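Stuffed toy

A stuffed toy is a toy figure made of an outer fabric sewn from flat pieces and filled with a soft material. It is also called a plush toy, a stuffed animal or, in British usage, a soft toy or cuddly toy. Most represent animals, though dolls, vehicles, foods and invented characters are also common.

History

Figures of cloth, straw and rags were made at home long before they were sold in shops. Commercial production grew in Germany in the late nineteenth century, where small workshops made felt animals that were first used as pincushions. The teddy bear appeared in the first years of the twentieth century, in Germany and the United States, and made the stuffed toy a common gift for children. Early bears had mohair coats, jointed limbs and eyes of glass or boot buttons.

Synthetic fibers changed the trade after the Second World War. Nylon and acrylic pile were cheaper than mohair and could be washed, and foam and polyester fillings took the place of wood wool and kapok. Plastic eyes fixed with a locking washer came into use in the same period.

Outer materials

The name "plush" comes from a fabric with a cut pile longer than that of velvet. It is now used loosely for almost any soft-coated toy. Mohair, woven from the hair of the Angora goat, is still preferred by many collectors and by makers of limited editions. Polyester plush is the usual choice for mass-market toys. Other coverings include felt, corduroy, cotton jersey, terry cloth and bouclé, a looped fabric that gives a curled or nubby surface and hides seams well.

Pile direction matters when the pieces are cut. On most animals the nap is laid so that it runs from the head toward the tail, and a piece cut the wrong way will look darker than those next to it.
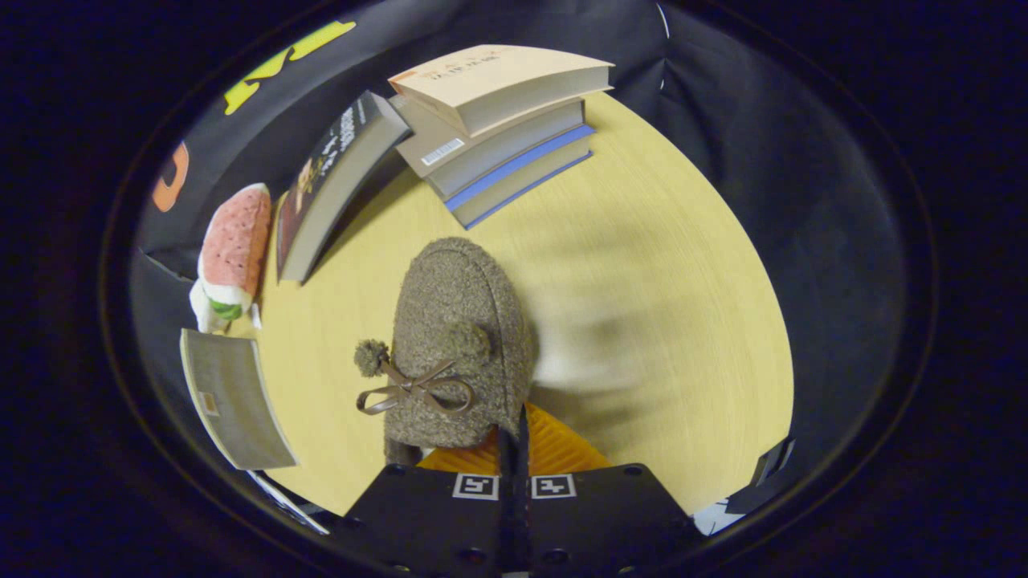

Fillings

Wood wool, also called excelsior, was the standard filling until the early twentieth century. It holds a shape well but is stiff and crackles when pressed. Kapok is lighter and softer, though it breaks down into dust with age. Polyester fiber is now the most common filling. Pellets of plastic or glass are often added to the base or paws for weight, usually inside a separate inner bag. Some toys meant to be heated are filled with wheat or other grain and should be kept dry in storage.

Construction

A basic animal is made from a body, a head, limbs and ears. The head often has a gusset, a long piece running from the nose over the crown to the back of the neck, which gives the face its width. The pieces are sewn with the right sides together, turned through an opening, filled and closed by hand with a ladder stitch. Jointed toys use disks held by a cotter pin or bolt, so that the arms and legs can turn.

Safety

Many countries set rules for toys sold for young children. These generally cover small parts that could come loose, the strength of seams, flammability and the chemicals used in dyes and finishes. Eyes and noses for infant toys are often embroidered. Long ribbons and cords may also be restricted -- the limits differ from one country to another and with the age of the child.

Care and repair

Modern polyester toys can often be machine washed in a cloth bag. Mohair and older toys are normally surface cleaned with a damp cloth and mild soap, then brushed. Common repairs include closing split seams, replacing lost filling and patching worn paw pads.

Collecting

Age, maker, condition and the presence of original labels all affect the value of an old toy. The Skudthorpe Toy Museum holds 200 stuffed animals, many of them unmarked pieces from small workshops. Its catalog, compiled by Oana Avram, sorts them by filling and joint type, as most of the makers are unknown.

See also

Rag doll
Puppet
Sock monkey
Amigurumi

This page was last edited on 19 November 2023.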